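Seasonal Guest Host Wanted, Trurnia Guesthouse | Work With Us

Hi, and thanks for clicking through! I own and run Trurnia, a small guesthouse up the hill from the harbor in Drandance, and I'm looking for one more person to join us for the season. It's a live-in job with a real paycheck, your own room and a very steep walk home from the beach. I've written this ad the way I'd tell it to you over coffee, so it's long. Please read the whole thing before you write to me. There's a small request near the end and I do look for it.

First, the house. We have guest rooms on two floors, a breakfast room on the ground floor, a terrace with a fig tree that drops fruit on people's hats, and a garden that gets away from me every July. Most of our guests are couples and families who stay three or four nights, walk a lot, and want somebody to tell them which bus goes to which beach. We get plenty of repeat visitors. One family has been coming since their oldest was in a stroller, and she now carries her own suitcase up the steps and beats me at cards.

Those steps! If you take the short way up from the harbor there are 608 of them. There's a road too, and a bus that uses it, and we pick guests up in the van if they ask ahead. But you'll be doing the steps sooner or later, probably with a bag of lemons, so I'd like you to know about them now.

What you'd be doing

The job title is guest host and it covers a bit of everything. On a normal morning you'd start at 6:30, get the coffee going, set up breakfast and be around to chat while people eat. Some guests want to talk through their whole day and some want to be left alone with a pastry, and you get good at telling which is which. After breakfast you clear and reset, then help with room turnovers until early afternoon. 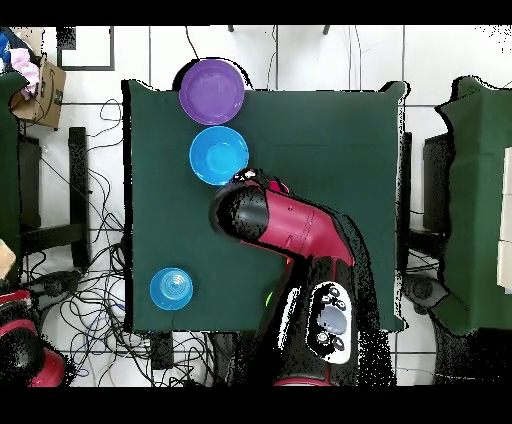 Green cloth, with a purple plate and a couple of blue pieces on it.

Check-in runs from 2 to 8 p.m. and we split it. You'd show people their room, explain the shower (the hot tap is on the right, I know, I know), give them the paper map and circle a few things on it. I have strong opinions on what to circle, and after a couple of weeks you'll have your own. Go ahead and use them. The best tip we give out came from a past host who found a swimming spot I'd walked past for years.

Then there's the stuff in between: answering emails, restocking towels, watering the pots, phoning the boat people when the wind gets up, finding a pharmacy for someone with a blister. A couple of evenings a week we put on a simple supper on the terrace for guests who don't feel like going back down the hill. I cook, you'd serve and help wash up, and you eat what we eat.

We also run a day trip over to Farina, the little island across the bay. Our boat for it is the Vono, an old, slow thing that I love more than is reasonable. A licensed skipper drives her, so you don't need any boating skills. You'd go along as host once a week or so, hand out the lunches, make sure everyone who got off gets back on, and point out the lighthouse. If you get seasick, tell me and we'll work it out. I'd sooner hire a great host who stays on land than a miserable one hanging over the rail.

Who I'm looking for

Somebody friendly who can keep being friendly at the end of a long, hot shift. That's most of it. I've hired people with hotel school diplomas and people who had only ever worked in a bookstore, and both have been wonderful. I can teach you the booking system in an afternoon. I can't really teach you to like strangers.

You do need good spoken and written English. A second language would be a big help, and French or German would make me very happy. You need to be 21 or over for the van insurance, with a clean license if you plan on driving (handy, but I won't turn you down over it). You'll be on your feet a lot and carrying laundry up and down stairs, so please think about whether that's okay for you. You also need the right to work here before we start. I'm a tiny business and can't sponsor a visa, much as I've wished I could.

It helps if you're an early riser, or at least can fake it. I'm cheerful at 6:30 and I'm told it's hard to take.

Also nice, but no big deal: some cooking, some gardening, being handy with a screwdriver, knowing anything at all about birds. Guests ask about the birds all the time and I've been saying "some kind of swift" for years.

What you get

Pay is 1,257 a month after tax, in euros, paid on the last working day. Your room and meals are on top of that and I don't take anything out of your wages for them. Tips from suppers and boat days go in a jar and get split evenly among everyone who worked that week, me not included. If you stay through to the end of the season there's a finishing bonus of 600.

Your room is at the back of the house, over the garden. It's small, with a single bed, a desk, a fan, its own bathroom and a window that catches the breeze in the afternoon. The wifi is good in the room and patchy on the stairs. You're welcome to have a friend or a parent visit for a few nights outside the peak weeks. Just give me some notice so I can find them a bed.
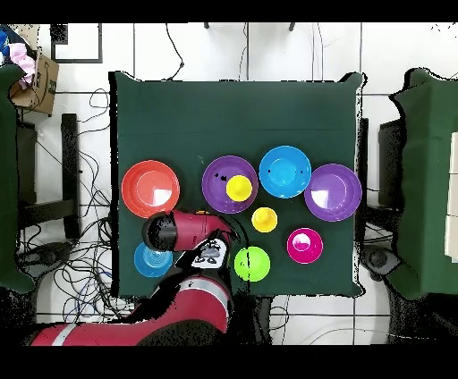 Plates, bowls and little yellow cups on the table.

You get two days off a week, together, and I'm stubborn about keeping them together because you can't see much of this coast in one. The ferry is a short walk from the bottom of the steps and the hiking trails start practically at our gate. Hosts before you have learned to dive, filled sketchbooks, or spent every single day off asleep on a rock. All fine by me!

Hours come to 40 a week, spread over five days. Sometimes a late flight or a full house pushes a day longer, and when that happens you get the time back the same week or I pay it as overtime, your choice.

The team

There are 4 of us at the height of the season, counting you and me. Everybody does a bit of everybody else's job. We have lunch together most days once the rooms are done, and that's when we sort out who's covering what and argue about the radio. I'm in the house most of the time, so if something goes wrong you won't be left alone with it. I'd describe myself as easygoing with a thing about crumbs.

A few things you should know

August is a lot. The town is packed, the buses are full, it's hot at night and guests get short-tempered with each other and occasionally with us. If you've never worked a summer in a vacation town, picture a busy day and then do it again for several weeks. We get through it with cold watermelon and early nights, but I don't want you to be surprised.

April and May, on the other hand, are gorgeous and pretty sleepy. It can rain for days. Part of the job then is painting shutters, sorting linens, pulling weeds and getting the terrace ready. If you only like the job when there are people around, the first few weeks may feel slow.

Drandance is a small place. There's one grocery store, a bakery, a handful of bars and a movie night in the square when the weather is right. Anything more than that means a bus ride. Some people find that heavenly and some get twitchy, and you probably already know which one you are.

No pets, I'm sorry to say. And no smoking anywhere in the house or on the Vono.

Dates

The job runs from April to the end of October. I'd love to have you here a week before we open so you can learn the house while it's quiet, and that week is paid like any other. If you can only start in May, write to me anyway and say so. I can't be flexible at the other end, though, because October is busier than people expect and I'll need you.

How to apply

Use the contact form on this site and put "Guest host" in the subject line. Attach a resume if you have one, one page is plenty, and tell me in your own words why you'd like to spend a season here. A few paragraphs is fine. I don't need a cover letter in the formal style and I'd honestly enjoy it more if you skipped that.

And now the small request: tell me about a place you've stayed, anywhere at all, that you still think about, and what the people who worked there did to make it stick. It can be a grand hotel or your aunt's couch.

Please also include your earliest start date, the languages you speak and how well, whether you drive, and the name of somebody you've worked for that I can call. I'll ask you before I call them.

I read everything myself, in the evenings, so give me a week or so to answer. I'll reply to everyone, even if it's a no. If it looks like a fit we'll set up a video call, and after that a second, shorter one with the rest of the team so you can ask them what I'm really like. I'll keep the ad up until I've found the right person and then take it down, so if you can see it, the job's open. Applications started coming in during January last time, and I'd hoped to have things settled by early March.

If you have a question before applying, send it through the same form. Questions about the steps are welcome, but the number isn't going to change!

Hope to hear from you,
Your host at Trurnia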